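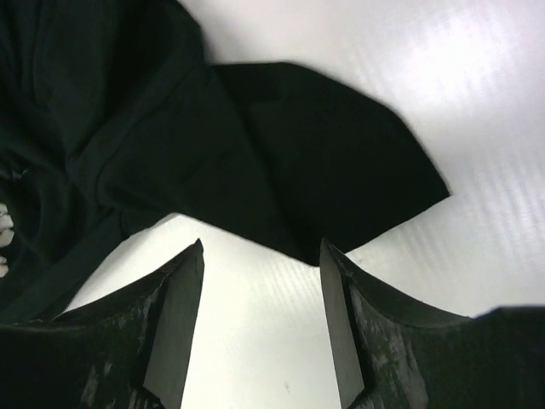
Sleeve out first, the rest can stay bunched for now.

I love folding dark tees, and a white table makes it so much easier — every edge shows up! Start by pulling one sleeve out flat, then find the seam where it meets the body and smooth outward from there.

Next, find the bottom hem. Pinch it at both ends, lift, and give the shirt one good shake.
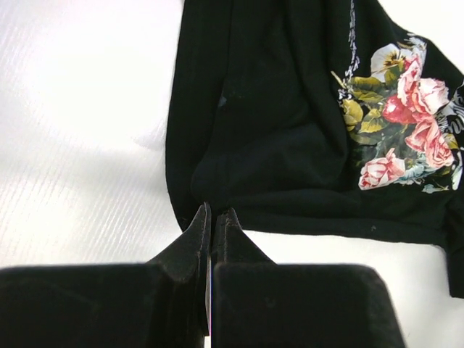
Flowers on black, still in a heap above the hem.

Lay the shirt face down if it has a print, so the flowers end up on top of the finished fold. Fold each side to the middle and lay the sleeves back straight.
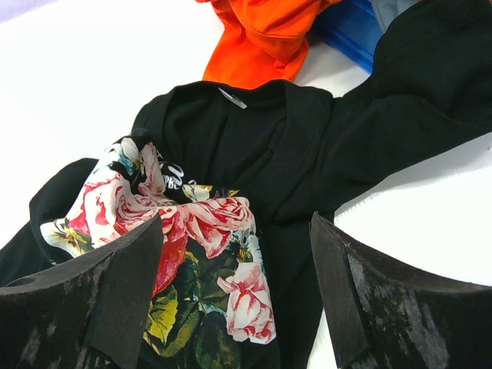
Long sleeves need one extra bend at the elbow (I learned this from Soledad Carretero back in April, and I've done it her way ever since). Then bring the hem up to just below the collar and fold in half again.

Got a whole pile of black? Feel for the tag inside the neck — that's your back, every time.
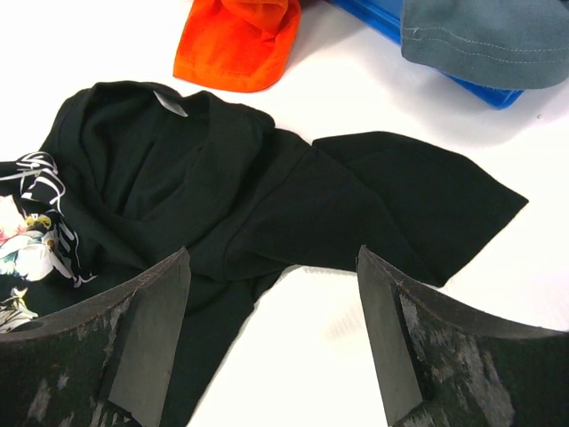

Stand the finished folds in the drawer with the rounded edge up. I fit 22 in mine, prints at the front!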